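Packing black molded shells so they don't arrive scratched?

Posted by Zewditu Lemma, 24th February

Hi all, hoping somebody who packs parts for a living can set me straight. I help out at a small shop that finishes molded covers, mostly black, some with a soft mesh-like skin and some with a shiny bare surface. We lay everything out on a long yellow bench with a shelf under it, then it goes into plastic bins to wait for boxing up.
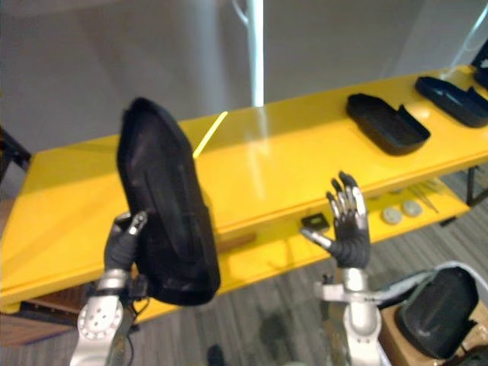

The soft ones give me no trouble at all, you can pretty much do what you like with them. It's the glossy ones that are driving me nuts! Our last order was 26 pieces and 8 came back with fine scratches, the kind you only see when you tilt the thing under a lamp. My boss thinks it happens in the truck. I think it happens in our own bins, before they ever get near a truck – we put flattened cardboard in the bottom and set the shells on top, and I've always had a bad feeling about that cardboard.

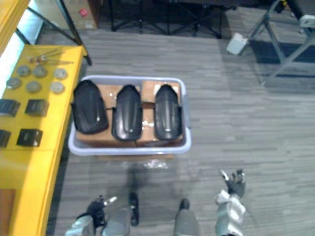
So is cardboard okay against a shiny finish or not? And would you lay them side by side or stand them on end? I have a roll of thin foam that came from Skullex but it's not cheap and I don't want to burn through it for nothing.

mametti_fan

Your feeling is right. Cardboard is scratchy and it sheds, and the dust does as much harm as the board. Cover it with a layer of that foam and leave it in the bin, you don't need a fresh piece each time. Side by side is fine if they can't touch. Mine used to slide into each other whenever somebody picked up the bin, so now I roll up a strip of old T-shirt and tuck it between them. Watch out for packing tape too – a cut edge of tape is sharper than you'd think. And wipe the bench! We had a bunch of little tools living at one end of ours and the grit off them got everywhere.

One more thing, do 16 pieces your usual way and 16 with the foam, and check them all under the lamp before they leave the building. Then you'll have something to show your boss.

skakon77

just buy soft bags. we get them 4,000 at a time so it's pennies each, no idea what a small box of them costs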